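The open day at Plidesska begins in October with coffee in a corridor and ends, for most visitors, in a bedroom. The company rents two floors in Zovesthorpe and has fitted out several rooms the way people live in them, with clothes left out and phones put down wherever.

Tamsin Pennington runs the household program. Her team wants robots that can tidy a room, and the first step is to collect a great many examples of a person doing the job with a gripper held in the hand. The target this year is 700 recorded sessions. They have 256.

"A bed is harder than a table," she says. "The surface gives, the sheet moves, and a shirt never lies the same way again."

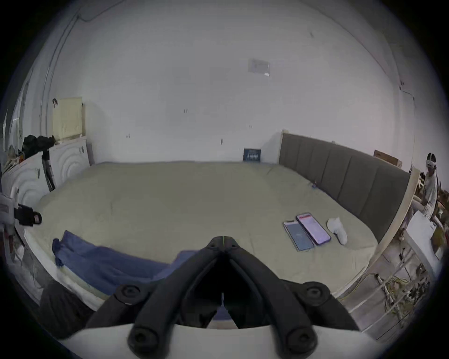 The hand-held gripper at the bed, with two phones and a controller on the sheet.

Visitors may try the tool for five minutes each. I went for a sock first and got mostly sheet. Phones are worse – flat, smooth and easy to push away. The man after me, an engineer from Drutitz, did better by going in slowly from the side.

Every session is checked by a second person before it is kept, and Pennington says nearly half are thrown out in a bad week. The ones that pass go to Brabec, the partner lab, where the software is trained.

No robot will be making beds by next year, she told the group. Picking up clothes and putting them in one place is the current goal. The afternoon tour started at 2, and the next group was already waiting by the stairs.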